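Change the pads on a schedule

Nov 15, 2023

The usual rule for gripper pads is to replace them when they look worn. I think the rule is wrong, and after a summer spent on one cell I would like to see it dropped from our maintenance sheets.

The cell is the small-parts station at Zaugg. It has one arm and a two-finger gripper with soft pads on the inner faces, and it runs 1,883 picks on a normal day. Until July the check was visual. Whoever opened the shift bent down, looked at the pads and ticked a box. The box was ticked every day, including the days when the cell dropped parts.

The trouble with looking is that a pad can be finished long before it looks finished. The surface hardens and takes a set where the parts always land. A wavy top edge or a few creases may mean nothing, and a pad that looks clean may have lost most of its grip. Two people looking at the same pad will disagree, and neither has a number to show the other.

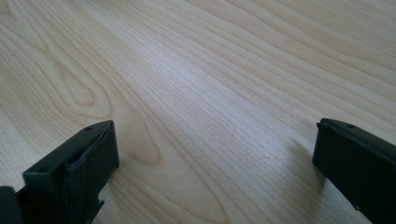

Kilian Kaufmann, who looks after the cell, now does the check with the gripper low over a bare, flat surface. He opens the fingers fully, closes them on a test block, and pulls the block with a hand scale. Below 26 newtons the pads come off, both of them, whatever they look like. The pull takes less time than the argument used to.

I would go one step further and change them by count as well. The controller already logs every close. On our parts the pull force starts to fall off after 200 hours of running, so a swap at that point costs one pair of pads and a short stop. Waiting for the failed test costs the same pair, plus the bad picks before it.

Sotiris Chrysikopoulos at Plavora disagrees, and his objection is a fair one. Every swap is a chance to put something back wrong. A pad seated at a slight angle changes the closing point, and a screw run in too hard can strip the thread in a plastic finger. He has seen more downtime from careless swaps than from old pads, and he would rather leave a working gripper alone.

My answer is that the swap needs a procedure of its own. Ours is short. Clean the finger face down to bare material before the new pad goes on. Tighten by hand with the small driver, never the powered one. Close the fingers empty at low force and check that the faces meet along their whole length. Zero the stroke again, then run 100 picks at half speed before going back to full rate. We skipped the zeroing once and spent a morning chasing a fault in the Prokix feeder that was never there.

Spare fingers should be kept with their pads already fitted and checked – a full pair, marked left and right. Fitting pads on a bench is easier than fitting them under an arm with the guard door open.

None of this will suit every cell. A gripper that handles one light carton an hour can be left to the visual check for years. For anything that runs all day, the pull figure belongs on the sheet, with a date and initials beside it.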